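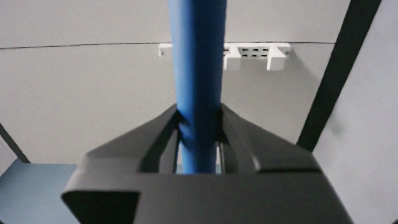 Willthorpe Robotics Laboratory is very pleased to share the results of a long stretch of work on something most of us do without a second thought, which is holding on to a thing while we move it. The new method is called Lirkine, and it teaches a robot arm how firmly to grip by letting it practice in simulation first, many times over, before it ever touches a real part. The practice objects are kept plain on purpose. A tall blue rod standing upright between two gray fingers, with a pale wall and a white bracket behind it, gives the learning software enough to work with, and it lets our team see quickly when a grip has gone a little sideways. Plain objects also render fast, and that matters a great deal when you would like to have your answer before lunch.

The results will be presented at our open day on Saturday, June 6, 2026, and everyone who has followed the project, or who is simply curious, is warmly invited to come and ask questions.

The trouble Lirkine sets out to address will be familiar to anybody who has worked with robot hands. A gripper that squeezes too lightly lets long parts swing and tip. A gripper that squeezes too hard marks them, bends them, or pushes them out of line just when they need to be straight. The usual answer has been to pick one setting for each part and hope for the best, and then to pick another when the part changes. That works nicely enough in a shop that makes the same thing every day, and rather less nicely everywhere else.

Lirkine lets the robot change its mind while it is holding on. The software watches how an object leans between the fingers and compares that lean with what it met during practice, and then it closes or eases the fingers by a small amount. It does this from ordinary camera views taken close to the gripper, so there is no need for special touch sensors in the fingertips. We know that many smaller labs and workshops can't easily pay for those sensors, and we had them very much in mind from the start.

To find out whether the practice carried over, the team ran 325 trials on a real arm with rods the software had never met before. The arm picked up each rod, carried it across the bench, and stood it in a holder. It finished the job without a drop or a bad tilt in almost 300 of them. Most of the failures came from rods with a very slick finish, and the team is already looking at those with great interest (and, it must be said, a certain amount of grumbling).

"I spent the first few months convinced that we needed a fancier simulator, with every scratch and reflection in it," said Obsa Wolde, who leads the project at Willthorpe. "What helped a good deal more was varying the dull things, like the weight and the friction and how far off center the rod starts. Once we did that, the real arm began to behave the way the simulated one did, and I remember just standing there and watching it go for a whole afternoon when I had other work to do."

The project grew out of an earlier study at the laboratory, known as Zerum, in which a robot learned to pick up short blocks and pegs. Zerum did well with small things and rather poorly with tall ones, where a slight slip at the fingers turns into a wide swing at the top. A good part of Lirkine was built by going back through those old failures, one after another, and making sure the new practice sessions included plenty of moments just like them.

Our partners at Feyisa, who build benchtop arms for teaching and light assembly, kindly provided the hardware for the real trials and spent 2 weeks with us getting the arm settled in. They plan to try Lirkine on their own training bench next, with students at the controls.

The practice scenes, the training code, and the full record of the trials will be made available free of charge in September, along with a plain-language guide for teachers and hobbyists. Questions before then are very welcome — please write to the Willthorpe press desk, and someone from the project will get back to you.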